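Come sell houses with me in Vimham!

I'm Hajar Badawi, and I run Calora, a small real estate office with 6 agents and more buyers than we can keep up with. I want one more agent, licensed or nearly there, for 20 hours a week to start. You'll shadow me at showings, then take your own clients – first-time buyers mostly, and they ask a lot of questions! Sunday open houses are part of it. Call the office and ask for me.
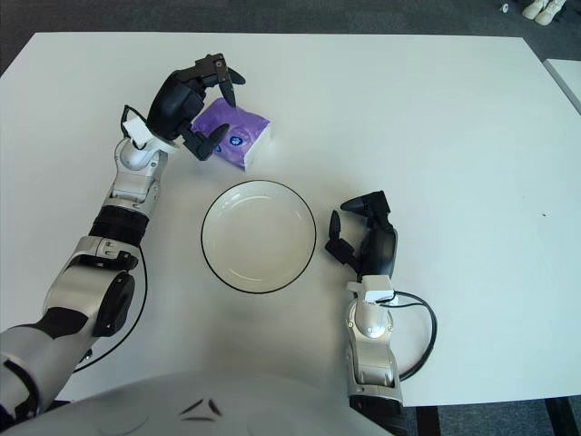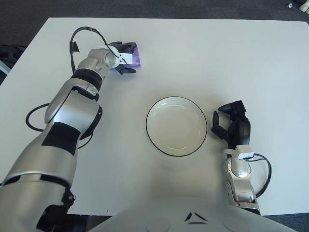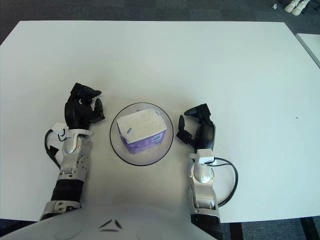

Younes Bouazza commented: Do you split commission from the first sale, or after the shadowing is over?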